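The flat on Jirnitz Street came with a marble worktop that my aunt had paid too much for. She told everyone the price, which was 300, and then told them it had been 36 less than the first man wanted. When she moved out she left me the worktop, the keys and a list of things that needed seeing to.

I did the list in July. The tap came first, then the cupboard door. By the end of the month there was only one line left, and it said "sockets". She had underlined it.

I knew what she meant. There was one socket in that kitchen and it was behind the fridge. For 20 years she had made toast in the hall. I rang Benavides, who do electrics, and they gave me a date so far off that I wrote it down and lost the paper. So I went to Wimura on the corner and bought a power strip.

I put it on the marble and stood back.

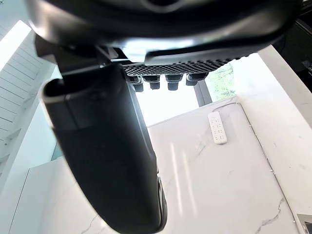

The strip on the worktop, with the white cable taken along the edge.

It was the first thing I had added to the place. White on white, it hardly showed, and I was pleased about that until I remembered that my aunt liked things to show. I moved it to the left, then put it back again.

She came on the bus at four with a cake from Zosell. She took her coat off, looked at the tap and turned it on and off. She opened the cupboard door. Then she got to the worktop and ran a finger along one of the grey veins, as she always had.

"You've put it on my marble," she said.

"It's only resting there."

She thought about it. Then she went out to the hall -- I heard her pull the plug -- and came back carrying the toaster in both arms.

"Move up, then," she said, and I cut the bread.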